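Clearing the table after a children's party in a burger restaurant — what goes where?

Posted by Huia Tomoana in Dulham Community Help, Nov 5, 2024

My daughter wants her birthday in a burger restaurant in Trostenley. There will be 15 children. I have never organized such a party here. Should we clear the tables ourselves, or is it done by the staff? And how do you keep small gifts from going into the garbage with the papers?

Hafþór Eskildsen

We had the same kind of party for my son in October. I asked the manager before, and she told me that guests carry their own trays, but the staff will wipe the tables. Please ask in your restaurant also, it can be different.
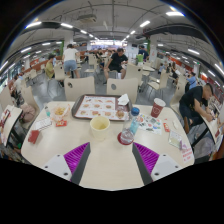 My advice is to start with the drinks, before you touch any paper. Open cups are the most dangerous, so pour out what is left and then stack them. After this, take away the things you want to keep. A sheet of stickers can lie between a bottle and a paper cup, and it is very easy to sweep it away together with the sauce packets. I give every child a paper bag with the name on it, and all small things go in there first. Fries in a bag can go home too, if the parents agree. Only then I put the napkins on the tray and carry everything to the bin. With 2 adults it took us 15 minutes.

Look also on the chairs — bags are forgotten there more often than on the table.

Warkero

just ask the staff, they do it every weekend

Kinoshita

I agree with the paper bags. Write the names at home, the evening before. I tried to do it at the table and the pen did not work on the greasy paper.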